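Paper cup

A paper cup is a disposable drinking vessel made of paperboard, usually with a thin inner coating which stops the liquid from entering the paper. It is used for water, tea, coffee and cold drinks in offices, waiting rooms, railway stations and at public events.

Construction

The cup is made from two pieces: a side wall, cut in the shape of a fan and joined along one vertical seam, and a round bottom, which is set a little above the lower edge. The upper edge of the wall is turned outwards and rolled. This rolled rim is pleasant for the lips, and it also gives the cup most of its stiffness. The wall becomes narrower towards the bottom, so that cups can be stored one inside the other. In the catalogue of the Stivo company, the plain white water cup is sold in sleeves of 142 pieces.

Behaviour in the hand

An empty paper cup is easily deformed. When it is held too firmly, the round opening becomes oval, and a fold can appear in the wall. A second cup placed outside the first makes the wall stronger, and this habit is common with hot drinks.

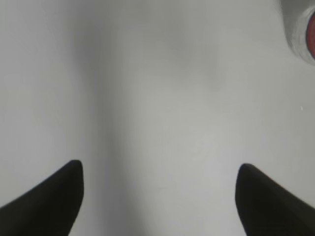
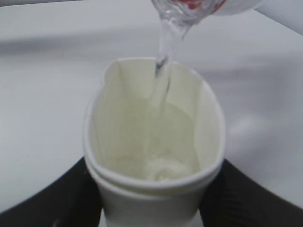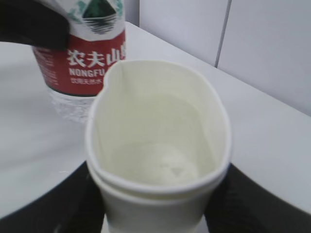
Water, a bottle and white paper cups; the first view shows mostly the pale surface.

Filling from a bottle

Pouring from a small plastic bottle is more difficult than pouring from a jug, as the bottle has no spout and air must enter by the same opening through which the water leaves. If the bottle is tilted too steeply, the flow becomes irregular and may splash. The usual advice is to begin with a small tilt, to keep the mouth of the bottle close above the cup, and to stop before the level reaches the rim. A cup with a narrowed opening should be filled more slowly.

In the hospitality course at Dirngate, the instructor Orsolya Fülöp teaches pouring with cups filled only to two thirds. Her course notes, prepared together with Hazem Fawzy, recommend holding the cup low, near its base, where the bottom piece supports the wall.

Disposal

Because of the coating, used cups are often not accepted together with ordinary waste paper. Local rules differ. In Trurkar, cups are collected separately in March, during the spring fair, and 424 kilograms were gathered in the first collection.

See also: Drinking straw; Plastic bottle; Water dispenser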